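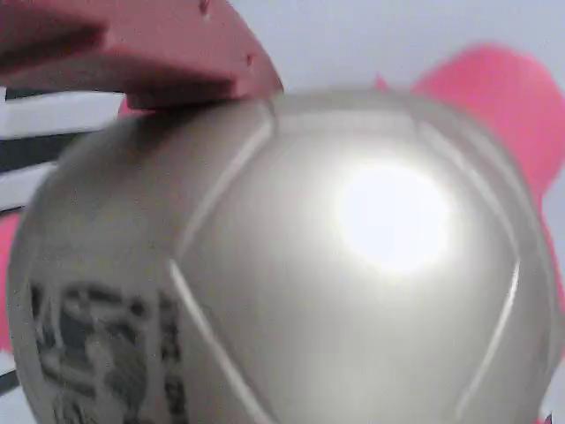 Pearl-white ball with raised seams, up close.

Moving the blog off Bouchard

I spent most of Monday evening moving this site from Bouchard to a small virtual server at Kistero. The old host still worked. My complaint was with the login page, which was getting hit all day by scripts trying common passwords, and Bouchard gives you no access to the firewall or the raw logs. You get a chart and a button that says Protect.

The new machine has 2 GB of memory. That is enough for a blog with my traffic, provided the database is told to behave. Out of the box it reserved more than it needed and the kernel killed it during the import. I lowered the buffer size, restarted, and ran the import again. It finished with 680 posts and all the comments. The drafts came over with the wrong author, so for a while everything unfinished was credited to Petrică Voicu, who wrote two guest posts here and has not logged in since. One update query fixed that.

Login protection is now in three places. The server drops an address after repeated failures. The login page itself asks for a one-time code. The remote publishing endpoint is switched off entirely, as I do not post from a phone. If you run an older install, check that endpoint first. Many rate limiters watch only the login form, and a single request to the endpoint can carry a long list of password guesses.

I also removed Carnimeo, the gallery plugin. It loaded its scripts on every page, including pages with no gallery. Old galleries now show as plain images in a column. A few captions have lost their accents, and I am correcting them by hand as I find them.

Ionuț Olteanu asked in the comments whether the feed address would change. It will not. The old path redirects to the new one, and readers that ignore redirects should be pointed at the new path manually. Mail notifications are off until I sort out the sender records. The first batch of 100 went straight to spam, and Gheorghița Ursu was kind enough to send me the headers.

Still to do: nightly backups to a second location, and the search page, which returns nothing for any word with a hyphen in it.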